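Revisión de entrega – brazo Talik, kit de evaluación de Rarkmont
Revisa: Rozália Sárközi. Lunes, antes de la prueba de agarre.

- [x] Parada de emergencia: responde en las 5 pulsaciones
- [x] Velocidad limitada al 60 %
- [x] Carcasas sin grietas
- [ ] Cables fuera de la zona de paso

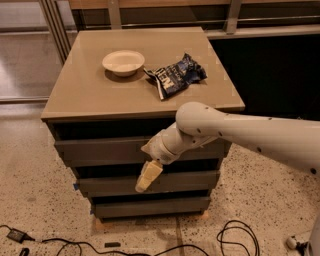

*Puesto de prueba: cuenco y bolsa sobre el mueble, pinza vacía.*

Comentario: hay cable negro en el suelo, delante de los cajones. Recoger y fijar antes de mover el brazo – punto abierto.

- [x] Contador: 139 ciclos
- [ ] Engrase a los 3,000 ciclos: falta en el manual; lo pide Pui-shan Ho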